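本地演出交流 › 拼盘与小场地

主题：Hesau 跨年前那场拼盘要收乐队保证金，大家怎么看

老城鼓手 楼主
发表于 2024年11月7日 星期四

昨晚收到 Hesau 的报名表，Kallari 拼盘今年还办，放在十二月中旬，七支乐队，从下午演到晚上。形式和去年差不多，变的是钱。

今年每支乐队报名要先交 628 元保证金。预售票一张 38，现场票 49。乐队自己的购票码卖出去的预售票，票款先抵保证金，抵满了就全退，超出的部分和场地对半分。卖不满的，差多少扣多少。现场票全归场地，不算在乐队头上。

我们四个人，都上班，一年演五六场，没有什么固定观众。算了一下要卖十七张预售才能把保证金拿回来。去年这个拼盘我们带来的人大概九个十个，里面还有两个是贝斯手的同事，看完我们就走了。

想问两件事：
1. 这种算不算变相的付费上台？
2. 有没有人跟场地谈下来过，比如少交一点，或者按整场总票数算。

报名下周截止，表我先没填。

效果器欠费中 2楼

算。先交钱才能上台，就是付费上台，名字叫保证金也一样。

我不参加这种。我们乐队内部早就定了，不拿钱可以，倒贴不行。路费、排练房、琴弦都是自己出，演一场本来就在亏。

二手贝斯 3楼

也没那么绝对吧。卖够了全退，还有分成。去年是一分钱不收，一分钱也不给，就发两张饮料券。我们去年带了三十来个朋友，最后喝了两杯可乐。按今年的算法我们是有钱拿的。

效果器欠费中 4楼

回复 3楼：你们能带三十个人当然合适。楼主带九个，你让他怎么算。

这种规则就是人多的乐队拿钱，人少的乐队垫钱，场地两头不亏。

二手贝斯 5楼

场地也有成本。下午开到晚上，调音师一个，灯光一个，检票一个，吧台两个。七支乐队有五支不宣传，海报都不转，去年我印象很深，有支乐队到演出当天朋友圈都没发。台下前两支乐队演的时候就站着别的乐队的人。我要是老板我也想办法。

老城鼓手 楼主 6楼

海报我们转了，转了三次。没人来跟没宣传是两件事。

另外补充一下，报名表里写了每支乐队 30 分钟，包含换场。去年是换场另算。也就是说真正能演的时间估计二十出头，五首歌都紧张。

排练房房东的邻居 7楼

含换场这条比保证金更麻烦。七支乐队，共用鼓和音箱还好，只要有一支自己带合成器和伴奏轨的，接线就得十分钟，后面全部往后拖。最后一支永远倒霉。去年最后一支只演了三首，灯就亮了。

门票爱好者 8楼

我是观众，说点观众的。

38 块看七支乐队不贵。贵的是时间。我住城东，想看的乐队排在第五个，节目单上写六点四十，实际七点半才上。中间出去吃了碗面，回来检票的不让进，说手环掉色了看不清，扯了好一会儿。

还有购票码的事。我买票的时候要选“为哪支乐队而来”，我想看两支，只能选一支。如果选了会影响乐队的钱，那这个选项应该写清楚，我一直以为是做调查用的。

二手贝斯 9楼

这个说得对。Fikre 购票页面默认选中的是名单里第一支乐队，很多人根本不改。去年没有钱的事所以没人管，今年要是还这样，排第一的那支躺着就抵满了。

效果器欠费中 10楼

那名单按什么排？

二手贝斯 11楼

去年按报名先后。

效果器欠费中 12楼

行，那大家现在去抢报名吧。

巡演回来没钱了 13楼

在 Hesau 办过两次自己的专场，拼盘也去过。保证金可以谈，我讲一下我们当时怎么谈的，不一定适用。

我们是七月的专场，场地一开始要保底，数目比这个高不少。我们提的是：保底降一半，吧台销售不分成，乐队周边我们自己卖，场地不抽。对方同意了。原因是那天本来就是空档，空着他们也没收入。

拼盘不一样，报名的人多，你不来有别人来。所以直接砍 628 这个数估计砍不动，可以从别的地方谈：

默认选项那件事一定要先说。改成不选不能付款，或者多一个“都想看”，“都想看”的票七家平分。技术上 Fikre 后台能加选项，我们专场的时候加过早鸟和双人，自己就能改。

换场时间单独列出来。哪怕每支演二十分钟、换场十分钟，写明白了大家好准备。

保证金什么时候退，要写日期。上次拼盘说“演出后结算”，有朋友的乐队等到过完年。

老城鼓手 楼主 14楼

谢谢，这个有用。“都想看”平分这个我觉得能接受，朋友来看我们，顺便也是看别人。

今天下午给场地发了消息，问了默认选项和退款时间，还没回。

排练房房东的邻居 15楼

顺便问一句，今年还有线上直播吗？去年那个直播听得我难受，人声在左边，鼓像在隔壁房间打。

巡演回来没钱了 16楼

报名表第二页有，直播打赏全归场地，没提乐队。这个也可以问。

直播我多说几句，因为去年我在台侧帮过忙，问题出在哪里我大概知道。今年不管谁去做，建议提前跟场地确认这几条：

一、声音从调音台单独给一路
去年是从主输出直接拿的。现场小，鼓本身够响，主输出里鼓就推得少，人声推得多，拿去直播自然是人声贴脸，鼓在远处。单独给一路辅助输出，再在观众区架一对环境话筒，混一点进去就好很多。

二、左右声道检查
去年有一根转接线只通一边，从第二支乐队开始一直到结束都没人发现。试音的时候找个人戴耳机听五分钟。

三、机位少一点没关系
固定一个全景，再加一个能动的。切得太勤，画面和声音还对不上，看着累。

四、网络走有线
晚上人一多，场地的无线就慢，去年卡住的几段全在最后两支乐队。从路由器拉一根网线到控台，贴着墙走，过道的地方用压线板盖住。插好以后先推一小时测试流，别等开场再推。备用的网线多带一根，接头弹片断掉的就别再用了。
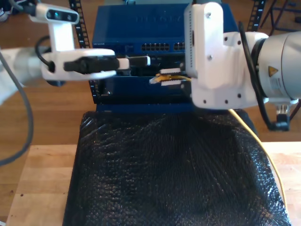
五、录像归属写清楚
直播录下来的文件，各乐队要能拿到自己那一段。去年要了两个星期才要到，压缩过的，声音还是那个偏一边的声音。今年最好写进报名表：演出后几天内给，给什么格式，场地能不能拿去剪宣传片。

六、打赏
要么按时段分，谁演的时候打的归谁，要么全部拿出来给技术人员当加班费，也行。就是别一句不提。

排练房房东的邻居 17楼

原来是转接线。我当时在家换了三副耳机。

调音台后面的人 18楼

去年那场的调音不是我，不过我在别的场地做这个，说一下第一条。

辅助输出做直播混音是对的，但前提是有人管。一个调音师又管主扩又管返送又管直播，七支乐队连着来，他顾不过来，最后直播那一路就是开场推好以后再也不动。有预算就另找一个人，哪怕是学徒。没预算的话，宁可分轨录下来，过几天混好再发，比当场直播强。

换场的事也说一下。30 分钟含换场可以做到，但要有几个条件：

鼓只换军鼓和镲，底鼓、通鼓、鼓凳都不换。

吉他音箱用场地的，乐队只带效果器板，板子在台下先接好，上台只插两根线。

有伴奏轨的乐队提前交一份输入清单，写清楚几路、立体声还是单声道、要不要直通盒。这个真的很多乐队不交，到了台上才说“我们还有一台电脑”。

上一支下台不要在台上收线。整块板子抬下去，到后台慢慢收。

最后这条做到了，换场能省一半时间。

老城鼓手 楼主 19楼

我们鼓手就是我，军鼓和镲自己带，没问题。

场地回消息了，我整理一下：

默认选项会改，付款前必须选一个，加“不指定乐队”。不指定的票怎么算，他们的意思是归场地，我说能不能七家平分，对方说要商量。

退款时间，演出后两周内。

直播打赏，回复是“往年没有多少，今年还没定”。

换场时间，说会让舞台那边出一张时间表，报名截止以后发。

保证金数额不改。

效果器欠费中 20楼

“不指定”归场地，那等于场地希望大家都选不指定。观众也会觉得选这个最省事。这一条不改，前面都白谈。

二手贝斯 21楼

同意，这条我跟你一边。要么平分，要么一半进乐队这边。归场地说不过去，保证金都收了。

门票爱好者 22楼

作为观众我肯定选不指定，我以为不指定就是大家分。

手环的事有人能顺便反映一下吗？

巡演回来没钱了 23楼

建议几支乐队一起去说，别各说各的。已经决定报名的，可以先在这里吱一声，凑几家，意见写成一份发过去。一家提，场地当你事多，几家都提同一条，他们会认真看。

效果器欠费中 24楼

我不报，但是我支持你们提。顺便给个别的选择：Pistberg 那边每个月最后一个周末有新乐队专场，不收保证金，门票收入扣掉调音费以后四支乐队平分。缺点是远，没地铁，音箱旧，舞台站不下五个人。我们去过两次，一次每人分到一顿夜宵的钱，一次只够打车。但至少没往外掏。

二手贝斯 25楼

Pistberg 我们也去过，台下人是真的少。声音倒是不差。

效果器欠费中 26楼

人少但是都站到最后。

调音台后面的人 27楼

Pistberg 左边那只返送有问题，去的话主唱站右边一点。

三和弦够用 28楼

潜水很久，出来说个不一样的意见。

我们是刚组半年的乐队，还没正式演过，对这个拼盘挺想去的。628 四个人分，每人不到一百六，就算一张没卖出去，我觉得也能接受，当是租了二十分钟的正规舞台。我们自己租场地拍一次现场视频，花的比这个多。

我知道前面有人会说就是因为有我这种想法，场地才敢收。但没有演出经历的乐队想上台，确实没多少门路，Pistberg 的新乐队专场我们投过两次，没有回复。

效果器欠费中 29楼

我是会这么说。没有针对你的意思，半年的时候我也什么都愿意。就是大家都愿意的话，明年就不是 628 了。

Pistberg 没回复可能是你们发的邮箱不对，他们换过，私信你新的。

三和弦够用 30楼

收到，谢谢！

老城鼓手 楼主 31楼

我们昨晚排练完开了个会，吵了半天。吉他手和主唱想去，贝斯手不想，我中间。最后定的是，如果“不指定”的票能七家平分就报，不能就不报。

参考 23楼的建议，我起草了一份，准备发给场地，内容如下，有要加的说一下：

一、不指定乐队的预售票，票款由七支乐队平分，同样用于抵扣保证金。

二、购票页的乐队名单按随机顺序显示，或者按拼音排，不按报名先后。

三、换场时间与演出时间分开写，时间表在演出前一周发给各乐队。

四、上一支超时的，从上一支自己的时间里扣，不从后面的乐队扣。

五、直播音频单独出一路并安排人负责，做不到就只录不播。

六、各乐队可以拿到本队完整录像，未经乐队同意不剪成广告。

七、保证金退还日期写进确认邮件。

排练房房东的邻居 32楼

第四条加一句，已经超时了怎么处理，舞台监督有权直接收音。不然写了没用，谁好意思。

调音台后面的人 33楼

收音太难看了。提前五分钟举牌，到点亮工作灯，一般都会停。

门票爱好者 34楼

能不能加第八条，手环换成盖章，或者手环凭购票记录可以补。

老城鼓手 楼主 35楼

加了。举牌和工作灯也加了。

二手贝斯 36楼

算我们一家。分成那条我本来以为你们要提取消，没提就好，我们还指望这个。

三和弦够用 37楼

我们也算一家，报名表今天交了，先交了再提意见应该没关系吧？

巡演回来没钱了 38楼

没关系，交表不等于交钱，确认邮件来了以后才付。付之前都能提。

老城鼓手 楼主 39楼

已发。有回复我更新在这里。现在还缺一支愿意一起署名的，最好是去年演过的，站内信找我。

效果器欠费中 40楼

名可以署我们的吗？去年演过，今年不报。

老城鼓手 楼主 41楼

应该不行，不过我可以写“另有去年参演乐队支持”。

效果器欠费中 42楼

写吧。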